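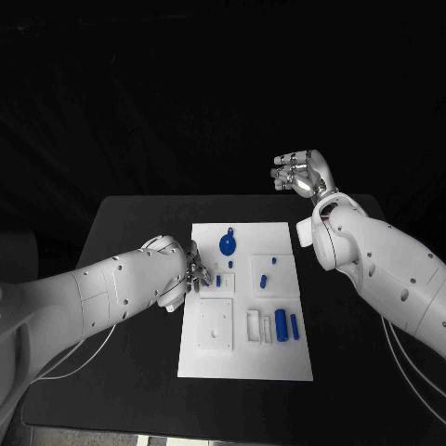 Blue parts and white plates on the board, black tabletop under it.

Small parts on a white board: does anyone else do this?

nele_k
I've laid out my kits on a white board for years. Blue parts next to their plates and holders, nothing touching that shouldn't be. My brother-in-law says I'm setting the table for a very small dinner party. Board or no board?

Leopold Ammann
Board. I lost a Cludulley spacer in February on a bare black bench and I still think about it. Mine has a raised lip, though. Flat ones are just a slower way of getting things onto the floor.

floorclaeys
Disagree on the lip. You can't slide anything off a board with a lip, you have to pick up every last bit, and with the tiny ones that's half the evening. Flat board, dark table, done.

Leopold Ammann
Floor, you also said magnets were a fad.

floorclaeys
They're plastic parts, Leopold.

silvan_m
My complaint is with the white plates. White on white is asking for it. I had a Casska set with 30 white clips and spent a happy hour patting the board like a man looking for his glasses. Gray felt, people.

nele_k
Felt grabs everything. I tried it and went around afterwards with tweezers picking off fuzz. The blue shows up fine on white and the plates are big enough that even I can find them.

silvan_m
"Small white plate," you called one of them in your last thread. I'm only quoting.

I. Schwaiger
I do kits of almost 300 pieces and I use a baking sheet with paper on it — no lip on one side, lip on the other three. Please stop fighting.

Leopold Ammann
That's a lip.

floorclaeys
That's three-quarters of a lip and I won't be counting it.

nele_k
Ingeborg, does the paper slide? I'd want the little blue pieces close to where they're going, and with my luck one sneeze moves the lot.

I. Schwaiger
Two dabs of putty under the corners. The sneezing is your own business.

silvan_m
Still felt for me. Will report back if I ever find that clip.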